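What we keep and what we throw out: a project on kitchen clutter

Starting out

I picked this topic after moving into my student house on Wasilewska and finding 4 cheese graters. I wanted to know why people hang on to kitchen things they hardly use, so I wrote a short survey and put it on the Savetum message board. I was hoping for 300 replies and got 453, which I was really chuffed with (and a bit scared of, as I had to read them all!).

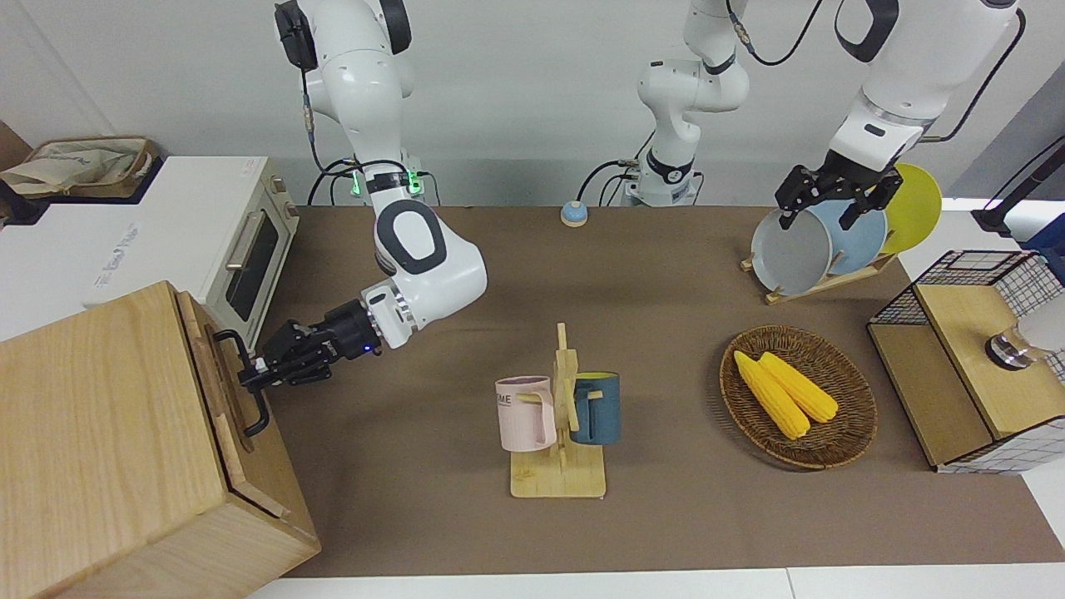
What people told me

Gifts were the big one. People feel awful getting rid of a present, even a fondue set that's never left its box. Next came "just in case" things, like spare lids and jam jars. My favourite reply was a long, very angry one about a bread maker.

I typed everything into Nillo, which crashed twice and lost my colour coding, so my first set of charts, not shown here,

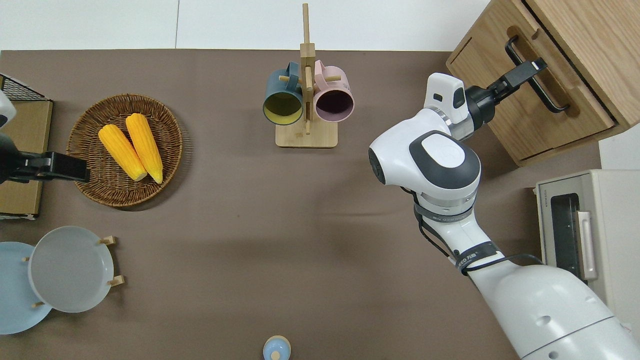 had to be done again from scratch in December. The second set is better anyway. I grouped the answers by how long people had lived in their home, and the longer they'd stayed, the more they kept.

Trying it myself

I also did my own clear-out and kept a diary of it.

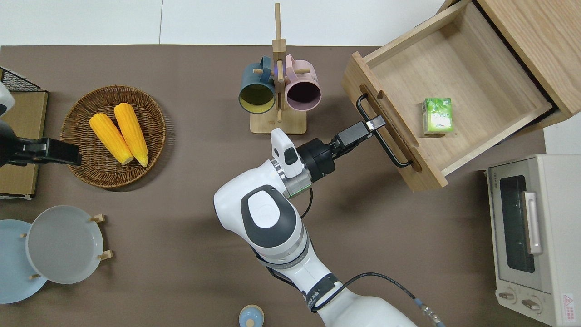
Deciding was much slower than tidying. I'd allowed one evening and needed four. Drawers were the worst, far harder than shelves. A deep wooden one with a bar handle, like the one pulled out there, swallows anything you drop in it, and I found takeaway menus from two tenants ago in mine. I kept one grater.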